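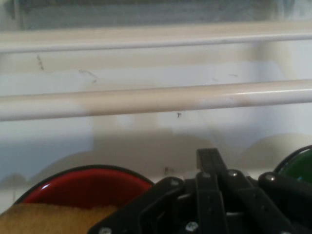
Gronditz Presents Zodument, a Dishwashing Assistant Kit for Small Kitchens

TELONSKA, December. Gronditz, a maker of light robot arms and tools for them, announces today that the kit Zodument can be ordered by cafes, school kitchens and shared houses. The kit puts one arm with a black two-sided gripper next to the dish area, where it sorts and places bowls, cups, cloths and other small items that people leave there.

Zodument was developed for places where the kitchen is small and the staff is few. Many larger machines ask for a separate room or a protective fence. Zodument is fixed to a wall or to a strong counter, and it works in the same space where people also work. When a person comes closer than the set distance, the arm slows down, and after that it stops.

A small camera is mounted at the wrist of the arm, so the view moves together with the gripper. In the picture, the gripper is between a red and a green rounded object, both with a black rim, in front of a white wall with two light rails. A piece of soft tan material lies at the left. Such mixed items in one corner are the usual task for which the software was prepared.

What the kit contains

The standard kit has the arm, the gripper, the wrist camera, a control box, a wall plate and a set of cables. The gripper is made from flat plates and linkage bars, and it is held together with screws which the user can reach from outside. All wearing parts can be changed with the hand tool from the box. Gronditz delivers 3 spare pairs of finger pads with every kit.

The first setup takes 54 minutes when the wall plate is already mounted. The user shows the arm the borders of the work area by moving it with the hand, and then chooses on the control box which items should go to which place. It is not necessary to write a program. Up to 15 kinds of items can be stored, and every kind can have its own place and its own grip force.

Tested in a working kitchen

Before the start of sales, the kit was used for 6 weeks in the shared kitchen of the Sibiya guest house in Telonska. The kitchen was not changed for the test. The old rails stayed on the wall, the wall was not painted again, and guests brought their own dishes in many colors. The results of this period went into the present version of the software, mainly into the handling of soft items such as cloths, which were often dropped in the first days.

Gronditz informs that some limits remain. The kit does not wash dishes by itself, and it should not be used with sharp knives or thin glass. A very strong light directly from a window can make the camera slower in finding an item. A cover against this light is in preparation and will be offered separately.

Ordering and support

Zodument can be ordered directly from Gronditz or through its service partners. Installation by a technician is offered as an option. Demonstrations are held at the Telonska showroom every Tuesday, and visitors are welcome to bring dishes from their own kitchen for a trial. Please register with the showroom before the visit.

About Gronditz

Gronditz develops and builds light robot arms, grippers and accessories for kitchens, workshops and teaching rooms. The company has its office, its assembly and its showroom in Telonska.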